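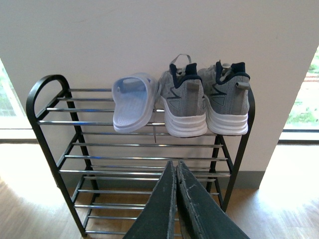 Filmzubehör > Ton > Funkstrecken

Larum 2 – kleine Funkstrecke für Dreharbeiten mit wenig Leuten

Ich sag's gleich vorweg: Ich verkaufe die Larum 2 nicht nur, ich drehe auch selbst damit. Meinen letzten Kurzfilm »Kravchuk« haben wir komplett mit ihr aufgenommen, 11 Drehtage, davon drei auf einer Fähre (nie wieder Fähre!). Den Ton hat Amnuay Inthanon gemacht, der vorher immer auf seine alte Kabelangel geschworen hat und mir die Sender danach erst nach zweimaligem Bitten zurückgegeben hat.

Im Set stecken zwei Taschensender, ein Doppelempfänger für die Kamera und zwei Ansteckmikros mit Fellwindschutz. Der Sender wiegt 54 Gramm und verschwindet auch unter einem dünnen Sommerkleid, wenn man ihn hinten am Bund festmacht. Die Clips sind ziemlich stramm, am Anfang bricht man sich fast den Fingernagel ab, das gibt sich aber.

Was mir am besten gefällt: Jeder Sender nimmt intern mit auf. Reißt der Funk mal ab, holt man sich die Stelle später von der Karte und legt sie im Schnitt drunter. Bei uns war das genau eine Szene, und ich war heilfroh. Die Reichweite liegt im Freien bei mehr als 115 Metern, in Altbauten mit dicken Wänden natürlich deutlich drunter, da stelle ich den Empfänger lieber in den Flur.

Weniger toll: Das Display am Empfänger ist bei praller Sonne kaum zu lesen, und das Menü gibt's nur auf Englisch. Ich klebe mir ein Stück Gaffa als Blende drüber, sieht doof aus, hilft aber.
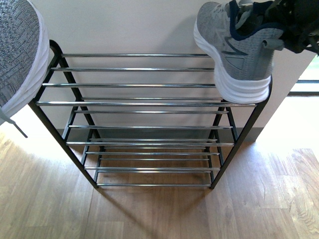 Lieferumfang und Zubehör

2 Taschensender
Doppelempfänger mit Blitzschuhadapter
2 Ansteckmikrofone, je ein Windschutz
Ladekabel, Klinkenkabel für die Kamera
Stofftasche

Speicherkarten sind nicht dabei, bitte mitbestellen. Wer schon die Hellia-Angel von mir hat, kann sie mit dem kleinen Adapterkabel an einen der Sender hängen, das läuft prima.

Verleih

Wer erst mal probieren will, leiht sich das Set übers Wochenende bei mir im Laden (Favstead Filmtechnik). Kauft ihr es danach, ziehe ich die Leihgebühr ab. Im Mai ist wegen der Abschlussfilme meistens alles weg, also früh melden!

Stand: Freitag, 6. August 2021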